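Futine Woodstains: a small dataset of homemade finish recipes
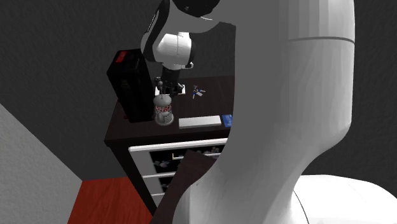
Dark cabinet-style table with a white square plate on top, rendered.

What's inside

Futine Woodstains collects 184 recipes for stains, oils and waxes you can mix at home, and 62 of them come with notes on how the color shifts as it ages. I love this stuff! Walnut husk, strong tea, rusty nails in vinegar - it's all in here, with amounts and soaking times.

Files

recipes.csv - one row per recipe
aging.csv - color notes, matched by recipe_id

Columns in recipes.csv

recipe_id, name, base (water, oil or wax), wood, coats, dry_hours, source

The source column says birham for recipes copied from the Birham workshop notebooks and castberg for ones sent in by Castberg readers. Spelling in the names is left as written.

Known problems

Two recipes list no wood type. Oak and pine are covered really well, cherry hardly at all (please send cherry!). Spoon measures from the notebooks were never converted, so check the unit before you mix a big batch.

Changes

October 27, 2021 - added aging.csv and fixed dry_hours for the wax rows.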